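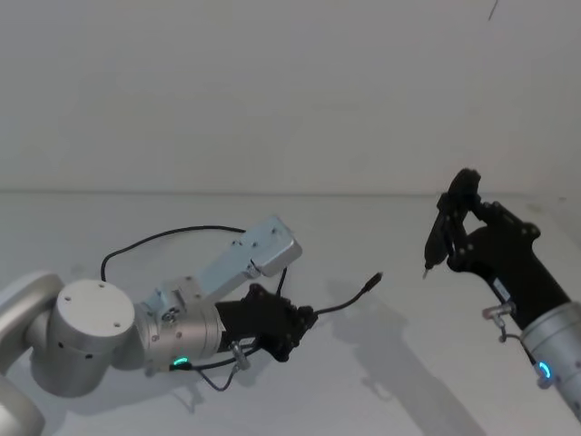 Who worries most when the arms arrive? The people who are best at the job by hand, so talk to them first and keep talking.

Speaker notes, Skusesby shop floor day, April 2022

Hello! Start with the old bench at Omia. Six of us, plugging cable leads into test boxes all shift, and my thumbs hurt every single November (that's our rush month). 2000 leads in a good week! Slow down here, let the number land.

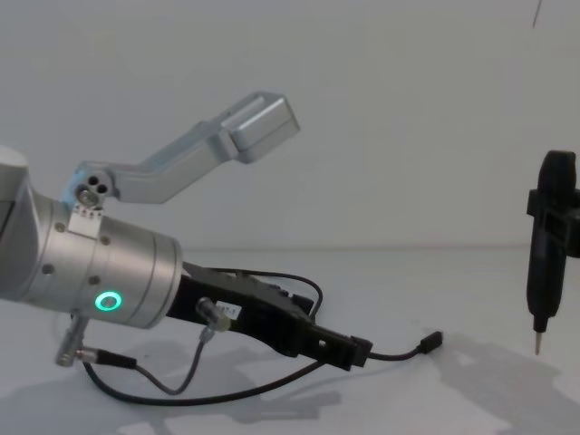 Then the first change, and it surprised me: we started talking about the work. You can't set up a cell without saying out loud how you hold a connector, and we'd never had to. Two of our packers turned out to be wonderful at it. They now write the steps for the Stodano line. 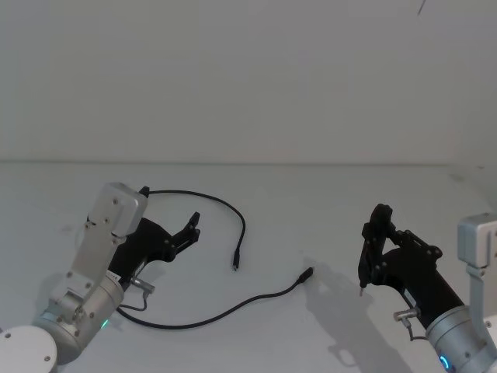

Training took three weeks, paid, on shift. Ask for that early! People learned to stop the cell, clear it and start it again, and they learned what is hard for a machine. Cable is hard. It bends where it likes, and with two plug ends out on a bare table there are a lot of ways for one to be facing the wrong way. (Pause, somebody always laughs.)

Skip the Ametepe story if we're running late.
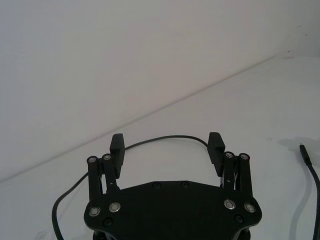 Did the pay change? Cell operators moved up a grade at Omia, and the rest of us got the same offer once we'd done the training.

Leave time for questions, I love this part.

14 shares | 3 comments
This site uses cookies. OK
Back to top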